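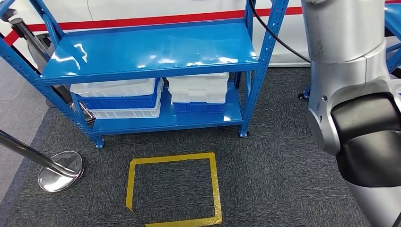
The job at Widosine paid by the good example, and a good example was one crate moved from the blue shelf to the yellow square without a pause longer than 2 seconds. I wore the gloves that told the arm what to do. The arm did it, a little late, like a nephew. By October we were supposed to have 900 of these, enough for the system to learn crates on its own and stop needing me, a goal I was being paid to pursue with enthusiasm. The square had a gap in its lower left corner, and I thought of it as the exit.

On my first day I delivered 11. The reviewer in Trurkton sent nine back, marked "hesitant."

"It's a crate," I wrote. "I was thinking about the crate."

"Please don't," said the reply.

So I quit thinking and got to 300 by the end of the month. Then the first trained version came over from the Mulby office, and they asked me to stand back and watch. The arm went to the shelf, lifted a white crate and carried it out over the tape. There it stopped, dipped an inch, and rolled its wrist to the left and back again – the thing I do when my shoulder hurts.

The reviewer marked it "hesitant." I put in for a raise.

Recent stories
The Bellamy Elevator
Two Weeks of Soup
A Lamp for the Night Desk

We use cookies to remember your reading preferences. Accept / Manage settings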